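A Place for Small Things

Marlina Nair, Drulville, April 2023

Shared workrooms are judged too often by their chairs and too seldom by how they keep their small things.

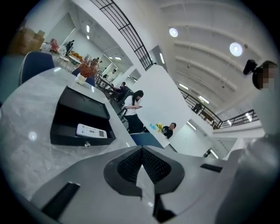

A calculator left loose on a table is soon carried off; one with a box of its own tends to come back. At Wastden, our members made 20 requests for missing items before September, and only 3 after each item was given a lidded box. The cost was slight.

Some colleagues, Ridwan Tambunan among them, hold that boxes clutter a table meant for work. I respect the point — a vase of dried leaves takes up room as well — but a table in common use should offer its users something. The Council should extend the practice to all six rooms.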